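Home | Guides | Grippers | Support | Contact
5 comments | 214 shares

Folding a sweater with the Filano hand-held grippers

Filano sells its grippers in pairs, and the set we tested costs $1,285. Folding knitwear is a fair test of them. Charge both units and start a new session in the Sulis app before you begin.

1. Lay the sweater on a bed and smooth the body first.
2. Open the fingers wide and bring them down on either side of the fabric edge.
3. Close slowly. Soft knits bunch up – let go and try again if you catch two layers.
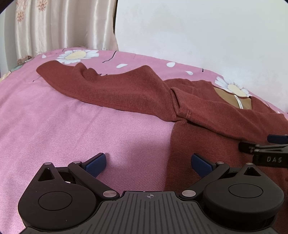 Fingers open near the edge of the sweater, one sleeve still stretched out.

4. Carry the sleeve across the body and lower it before you release.
5. Fold the body in half with both grippers, moving them at the same speed.

Record five folds per garment. The pads hold thin cuffs well, but thick seams take a firmer squeeze. Replacement pads are sold separately.

We use cookies to improve this site. Accept | Settings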